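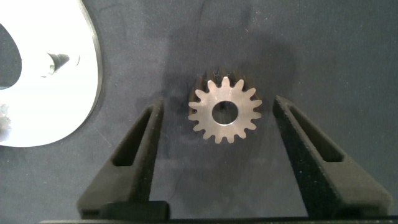
**How do you work out which gear you have once it has lost its bag?**

Count the teeth, measure across the tips, measure the bore, and write all three down before you put the gear anywhere else. With those numbers you can find it a home in the drawers or order another one like it.

The question came from Esi Addo, who has been sorting the small parts in the Prolville workshop through May. The loose gears had been going into a single coffee can for years. Anyone who needed one tipped the can out, took what looked right, and swept the rest back in. Esi emptied it and came up with 372 gears, plus a good many washers and a house key that is now on the hook by the door.

The method she and Yaw Aryee settled on is below, so that everyone sorts the same way.

**Teeth.** Put a dot of paint marker on one tooth and count from there. Do it twice. On small gears, stand the gear on its face and turn it against a toothpick, one click per tooth. If the two counts don't match, do it a third time. An even number of teeth means there is a tooth directly across from every other tooth, and that makes the next step easier.

**Outside diameter.** Use the calipers from the top drawer, not the plastic ones. Measure tip to tip across the widest part. With an odd number of teeth the calipers will read slightly small, so take the reading in a few positions and keep the largest.

**Module.** Divide the outside diameter in millimeters by the number of teeth plus two. A gear with 31 teeth that measures 33 mm is module 1. A gear with 59 teeth that measures 30.5 mm is module 0.5. This holds for ordinary straight-cut gears. If your answer comes out at something odd like 0.87, check the count first. If the count is good, the gear may be an inch size, and those go in the red tray for Yaw to look at. 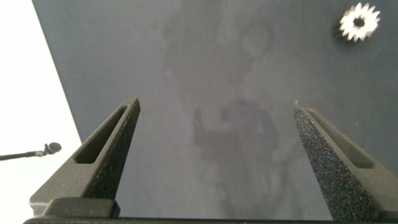 **Bore.** Use the inside jaws of the calipers, or try the gear on the set of drill shanks. A gear should slide on without rocking. Write the bore as you measured it. Don't round it to what you think it ought to be. Two of the gears marked 5 mm in the old drawers were 3/16 inch, and Mansa Eshun spent an evening finding out why the feed on her winding jig wobbled.

**Face width.** We didn't record this at first and had to go back. Two gears can match on every other number and still differ in how long the teeth are from one end to the other. A long pinion takes up a lot more shaft than a thin gear does. Measure only the toothed part and leave out the hub.

**Condition.** Look at the teeth under the bench lamp, from the side. Worn teeth come to a point or lean one way. A burr can be taken off with a fine stone. A gear with a chipped or missing tooth goes in the scrap tin, even if it is the only one of its size. Please don't put it back in the drawer with a note on it. The notes fall off.

A word on cleaning. Most of the older gears came out of the can with dried grease between the teeth. Mineral spirits and a stiff nylon brush will take care of it. Do it by the back door with the fan on, and wipe the gears afterward with a little light oil, or they will rust in the drawer over the summer. Brass gears can skip the oil. Keep the plastic ones out of the solvent altogether and use dish soap. 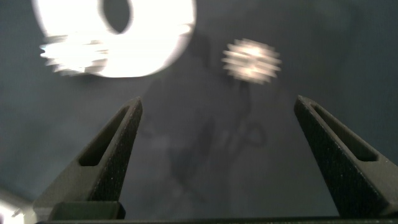

Labels go on the bag and not on the gear. Write them in this order: module, teeth, bore, width, material. For example, "1 / 31 / 6 / 10 / steel." Virgil Sârbu has ordered 1,000 small zip bags from Zorovness, and the first box is on the shelf over the drill press. One size of gear per bag. If there are more than you can close the bag on, start a second bag and mark it the same way.

The drawers now run by module from the top down, and by number of teeth from left to right. Pinions with long teeth have their own drawer at the bottom, where the depth is better. Inch gears stay in the red tray until there are enough of them to deserve a drawer.

There is still half a shoebox to get through, mostly small stuff out of printers and a floor polisher. Esi is at the bench most evenings after 6:30 and would be glad of company. Bring reading glasses if you use them.

Zoi Vlachopoulos has also asked for the return of the gear puller with the blue handle. It was last signed out in the spring, and the name in the book can't be read. It can be left on her shelf, next to the lathe tools.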